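Home Storage and Household Order, Unit 2
Course handout: the open wire cart

Print this page | E-mail this page

In the last unit we worked with closed cupboards. Now we go to the open wire cart, the kind which many people keep in a hallway or a work corner. It is cheap and light, and from every side you see what is on it. For a tidy person this is a comfort. For the rest of us the top shelf becomes the place where all things are put down for one minute and stay until January.

Please read the two sections before class and bring your shelf list from Unit 1. We will need 2 hours.
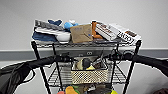
1. Sorting the top shelf

Take everything down before you sort. Students often want to move things from left to right on the same shelf, but in this way the heap only changes its shape. Put a cloth on the floor and make groups on it: textiles, things in paper or carton, tools, and the rest. Do not open the packages at this stage.

Folded textiles go to the bottom of a basket or to their own shelf. When they lie under other things they work like a soft hill, and what is above begins to slide. An upright carton needs a flat place under its whole base. Small and light pieces should never go directly on wire - put them in a tray or a box with a low edge.

In the exercise at Osow one group sorted by color. It looked nice, but the next person could not find the tape. Sort by use first. If you have patience left, you can think about color inside the group.

Keep the floor near the cart in your plan also. A box on the floor is still storage, and a mat with a raised edge can make a leg of the cart stand badly. 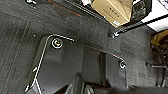

Erhan Ekinci

2. Baskets, walls and what stands near them

These notes are from my part of the Makhubela evening course, with small corrections. I thank Boonmee Siriwan for the remarks on labels.

A basket on a wire shelf has one task, to hold a group together when you pull it out. Measure the free height between two shelves, then choose a basket at least 30 mm lower. In the Latemura table the example shelf is 300 mm deep and has a 200 mm opening, so a basket of 170 mm is the highest we accept. 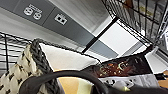 The choice between wire, plastic and woven baskets depends on what you keep inside. For paper and cloth I like a rim which does not scratch the hand. The woven basket with the zigzag pattern has a thick braided edge in dark gray, and this is the type of rim I mean. Look also at the wall before you decide where a tall basket or a rack will stand. Outlets must stay easy to reach, so write their place in your drawing.

Labels: write the group, never the single object. "Cables" is good. "White cable for the old lamp" will be wrong in some weeks.
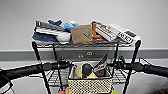
Overhang is the last point, and in the test many students forget it. A shelf is full when its surface is full, and what goes past the edge is already too much. On the top shelf of the cart there is a long striped package at the left end with its tip out past the edge, and a white package hangs over the right corner. Turn long things so they lie along the shelf. If they are still too long, they belong standing in a tall basket or lying on a wider shelf.

Homework

Draw your own cart or shelf from the front. Mark each overhang with a cross. Then write one page on which group you will move first, and to where. Please do not buy new baskets for this homework.

Related handouts

Unit 1: Making a shelf list
Unit 3: Drawers and dividers
Folding towels for narrow shelves
The Kava label sheet, with instructions
Reading a storage plan, short version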